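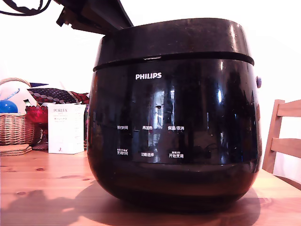
Faltville Diaspora Cultural Association
Pre-opening safety checklist, community hall and periodicals reading room
Inspected by: Senthil Pisharody
Date: Oct 29, 2023
Marking: OK / Action / N/A

1. Exits and routes
1.1 Main door opens fully outward. OK
1.2 Rear door, Menon Street side. Action. Door sticks at the sill. Plane and refit before the lecture evening.
1.3 Aisle width between seating blocks at least 51 inches. OK, measured at 53.
1.4 Exit signs lit on battery. OK. Left-hand sign dimmer than the other; recheck in April.

2. Fire equipment
2.1 Extinguishers in place, gauge in green. OK
2.2 Inspection tags current. Action. Tag missing on unit 714. Clerkard to supply a replacement.
2.3 Alarm panel clear of faults. OK
2.4 Call point by stage unobstructed. Action. Banner stand moved during inspection. Mark the floor.

3. Electrical
3.1 Extension cords not run under carpet. OK
3.2 Interpreter booth wiring secured. Action. Cable loose at the booth door, trip hazard. Tape is not acceptable; fit a cable cover.
3.3 Wall outlets, no cracked plates. OK

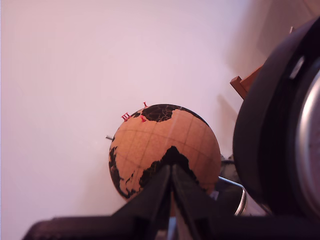 3.4 Projector cart grounded, brake working. OK. Brake stiff on one wheel.

4. Reading room
4.1 Shelving fixed to wall. Action. 2 units holding bound newspapers are freestanding. Bracket to studs. Do not load the top shelves until done.
4.2 Step stool feet intact. OK
4.3 Display cases, glass and locks. OK. Key for the Gondora case not on the hook; returned later the same day.
4.4 Boxes of donated papers off the floor. Action. Stacked against the radiator. Move to the storeroom.

5. Stage and seating
5.1 Stage steps, handrail firm. OK
5.2 Folding chairs linked in rows. N/A, chairs not set out.
5.3 Choir risers locked. Action. One latch bent. Riser withdrawn from use.

6. First aid
6.1 Kit stocked and in date. OK, except eyewash, expired. Reorder.
6.2 Emergency numbers posted in both languages. OK. Armenian sheet has the old office extension; reprint.

Items 1.2, 3.2 and 4.1 must be closed before the hall is opened to the public. Remaining actions to be signed off at the next inspection.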